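# Folding a jacket with the Zullis hand gripper

The Zullis kit from Zumcombe costs $229 and lets you record household chores for a robot by doing them yourself, slowly, with a claw. I've had mine since September, and jackets are where most people give up. My method:

1. Charge the handle and run the Carbone calibration app. It will ask you to wave. Wave.
2. Pinch the fabric a couple of inches in from a seam. Squeeze gently; the trigger is keener than you are.
3. Lift, pull the garment onto a flat surface and let go before you adjust your grip.
4. Lay it out with the collar away from you, then tuck the sleeves.
5. Fold up from the hem in 2 passes and hold still for 3 seconds so the software knows you're done.

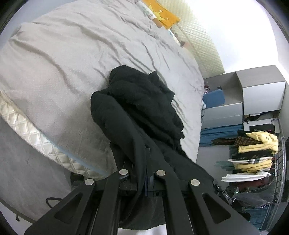
Dark clothes on a gray duvet, both times.

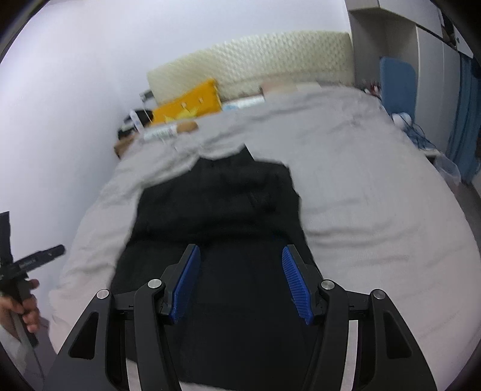 Thomas Lo Presti wrote in to say that step 3 is too cautious, and that he regrips in mid-air with no trouble once the squeeze setting is down to 50. He also thinks the older Dusero kit had a better trigger. I tried his setting and dropped a hoodie on my foot — it may suit larger hands.

If the app rejects a take, check the log before you redo it. Mine usually says "motion too fast," a complaint my family has never made about my laundry.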